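Folding, steaming, mending: a small laundry looks at its second winter
26 Sep 2019

The owner of Pastesau opened the laundry three years ago with two washers and a pressing table. 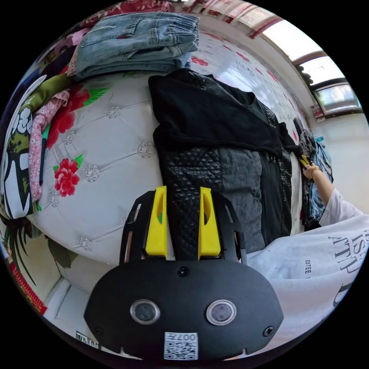

She had spent most of her working life in hotel linen rooms and wanted a place of her own. "I knew the work," she said. "I didn't know the rent, the water bill or how to read a lease."

Most of her trade is bedding and winter coats. Coats start coming in at the end of summer, and by November the rack behind the counter is full. Last year the shop took in 108 of them in that month alone.

"People bring a padded jacket and say it can't be washed," she said. "Most of them can. You close the zipper, you use very little soap and you dry it slowly. The drying is where it goes wrong at home."

Her biggest cost this year was a used dryer, bought from Wosen for $792 plus delivery. It replaced one that had scorched a customer's comforter. She paid for the comforter.

Mending was added last spring. She does seams and linings herself and sends zippers out to Cuvow, a repair shop across the street – they have the machine for it and she doesn't want one.

Asked whether she would open a second location, she said no. "I'd like to close on Sundays first."

The shop takes coats until six on weekdays.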